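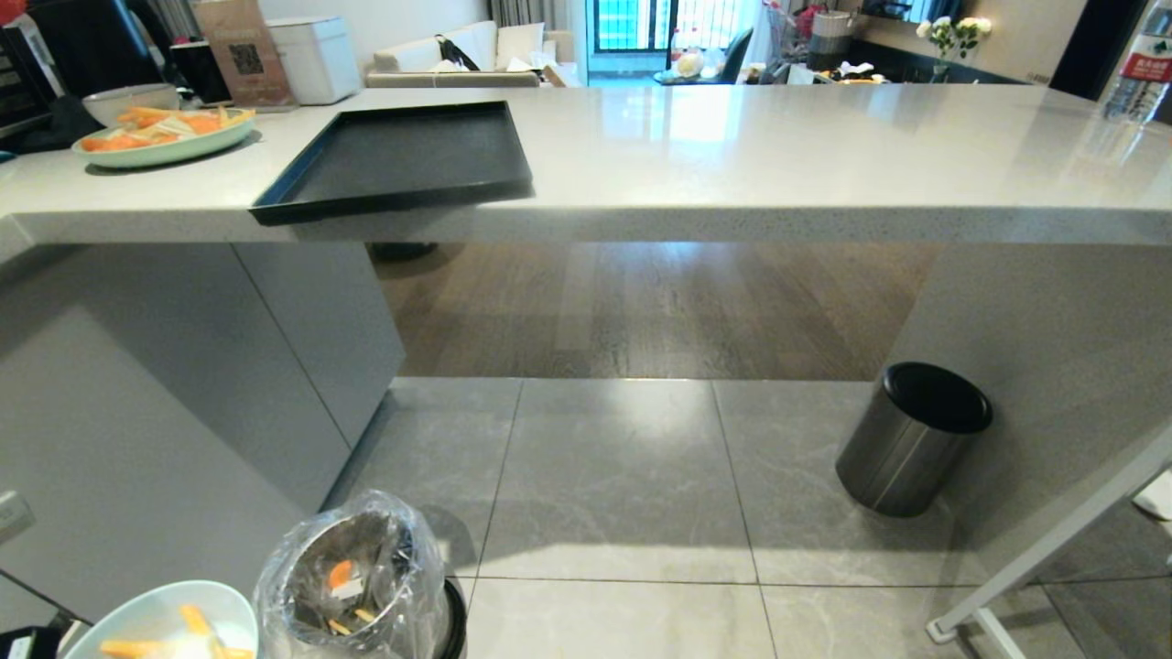

About us

Hesbridge is a small company that teaches robots to do housework, and we do it the way most of us learned it ourselves: somebody shows you, and then you have a go. Our people take hold of the controls and do the job through the robot, start to finish, over and over, until there is enough good material for it to learn from. We love this work and we could talk about it all day (some of us do).

We started out in January with one borrowed desk and a lot of opinions about how to scrape a plate. Demyd Karpenko had spent years repairing kitchen equipment, and Shih-chieh Cheng had been building remote controls for machines that go places people would like to stay out of. They met over a broken dishwasher and talked for so long that the dishwasher had to wait until the next day. The two of them still run the company together.

What we do

Our main project is called Jukinlow. It covers kitchen jobs, the ones that come round every single day: clearing food scraps, moving plates and bowls, putting a tray back where it belongs, wiping down. Each one sounds simple until you try to do it with someone else's hands! Carrot sticks roll. A bag in a trash can folds over on itself. A bowl that you would pick up without thinking has to be reached from the right side, at the right height, with just enough grip.

We record in kitchens with people's things in them. There might be a microwave next to a dish with its lid on, and a sofa in the next room with a bag thrown over the back. We like it that way. A robot that can only cope with a bare table isn't much help to anybody, and our operators get better too when they have to work around a counter with stuff on it.
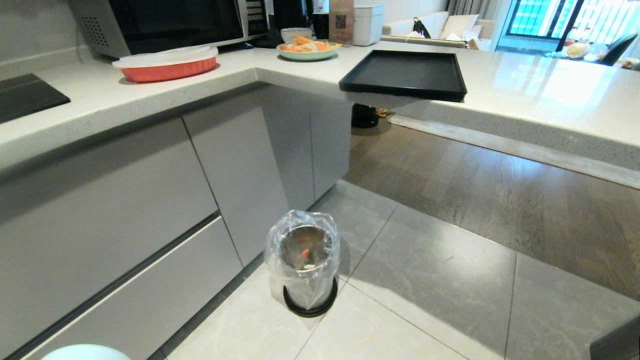

A finished set for one task is 200 good demonstrations, and we are fussy about the word good. If an operator drops something and picks it up again neatly, we keep it, and gladly – a robot needs to see how a mistake gets fixed. If the operator got tired and started poking at things, it goes. By 17 April 2024 we had passed 2,000 demonstrations across all our kitchen tasks, and Shih-chieh brought in a cake with the number on it in icing.

How we teach

There are two ways in. With hand guiding, you hold the arm and move it yourself, which is great for slow, careful motions like setting down a full bowl. With remote control, you stand back and steer, seeing what the robot sees. New operators nearly always prefer the first and end up loving the second.

Training takes 4 days. On the first you mostly watch and ask questions, and after that you drive. We have had bakers, a piano teacher, gamers and a retired bus driver come through, and the bus driver still has the smoothest left turn in the building. No technical background needed, just patience and a liking for doing small things well.

Who we work with

Prajapati builds the grippers we use most and puts up with our long lists of requests about fingertips. Tastent helps us plan food tasks, so that what we chop, serve and throw out is close to what a family would really have on the counter. Both teams drop in often, and both have learned to arrive hungry.

Come and see us

We hold an open afternoon every month with room for 3 visitors at a time at the controls, and everyone gets a proper turn. Bring your kids, bring your grandmother (ours was brilliant at it). If you'd like to come, or you think you might enjoy being an operator, write to us through the contact page and either Demyd or Shih-chieh will write back.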